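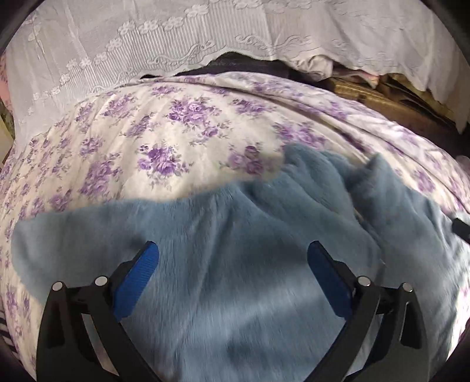
Making a bed well takes a few minutes once the layers are in the right order, and most of the trouble people have comes from doing the top layer before the bottom ones are straight. Work from the mattress up. The sheet goes on first and is pulled tight, then the comforter, then any throw or blanket that is meant to sit on top. A plush blanket in a plain colour goes well over a patterned comforter, such as light blue over white with purple roses, and there is no need to cover the whole pattern with it. Leave some of the print showing.

Straightening the bottom sheet

Take everything off the bed before you start, pillows included. Put them on a chair. If the fitted sheet has crept up at one corner, lift the mattress at that corner and pull the elastic right underneath. Pulling it down the side only holds until the next morning.

Do opposite corners, top left and then bottom right, and the sheet will sit flat without being dragged to one side. Smooth it with your forearm, working from the middle outwards. Your hand alone makes small ridges.

If the sheet keeps coming off, measure the depth of the mattress with the topper on. Sheets shrink a little in a hot wash, and a sheet that was a close fit when new may not reach any more. Sheet straps help for a while. A deeper sheet is the proper answer.

The comforter

Hold it by the two top corners and shake it once, away from you, so the filling spreads. Lay it down with the top edge level with the mattress and then walk round to the foot. It is much easier to adjust from the foot than from the side. Check the overhang on both long sides and pull gently until they match.

A printed comforter usually has a right way up. With flowers, look at which way the stems run. If the print goes in every direction, turn the comforter end for end at every wash and it will wear more evenly.

Lumps in the filling can be worked out by hand. Pinch the lump through the fabric and tease it apart, then shake again. If that fails, put the comforter in the dryer on low with two clean tennis balls.

Laying a plush blanket

Plush has a pile, and the pile has a direction. Stroke it one way and it looks smooth, stroke it the other and it looks darker and rough. Lay the blanket so that it smooths towards the foot of the bed, then finish with the flat of your hand in long strokes. Any hand marks go at the same time.

To fold it as a runner across the foot, fold it in half lengthways and then in half again, with the folded edge facing the pillows. To leave it loose, hold it by the middle, let it drop and spread it out with both hands. Press it down here and there so that it stays put. Plush slides on smooth cotton, and a blanket hung too far over one side will be on the floor by morning.

Blankets that are used every evening can go over one corner of the bed, where they are easy to pull off. I do this in winter and fold mine properly only when the bed is being changed.

Washing and drying plush

Always read the label. In general:

Wash it on its own or with other soft things. Towels shed lint and plush picks it up.

Use a cool, gentle wash and less detergent than usual. Leave out the fabric softener, which coats the fibres and makes them clump.

Run an extra rinse if the blanket feels stiff when it comes out.

Dry it flat or over two lines of the airer. High heat can melt the tips of synthetic fibres, and they will not go soft again.

Brush it with a clean, soft clothes brush when it is nearly dry.

My own blanket came from Barbosa and has been through the wash 7 times since September. The pile is a little flatter on the side that gets sat on. Brushing brings most of it back.

Small marks

Blot a spill with a dry cloth straight away and don't rub. Dab with cool water and a drop of washing-up liquid, then with plain water, and leave it to dry before you decide whether it has worked. On a white comforter, check the patch again in daylight. Tea leaves a faint yellow ring that does not show under a lamp.

For hair and fluff, a slightly damp rubber glove is better than a sticky roller – and it doesn't run out. Draw it across the blanket in one direction and pick off the roll that forms.

Airing

Don't make the bed the moment you get up. Fold the covers back to the foot, open the window and leave it while you have breakfast. The mattress gives off the damp from the night and the bed feels fresher for it. On wet days, open the door to the landing instead.

Storing spare blankets

Blankets must be quite dry before they go away. Use a cotton bag or an old pillowcase and keep heavy things off the top, as plush that has been squashed for months is slow to recover. Vacuum bags are fine for a house move but not for a whole summer. Shake each blanket out the day before you want it and hang it over a door overnight.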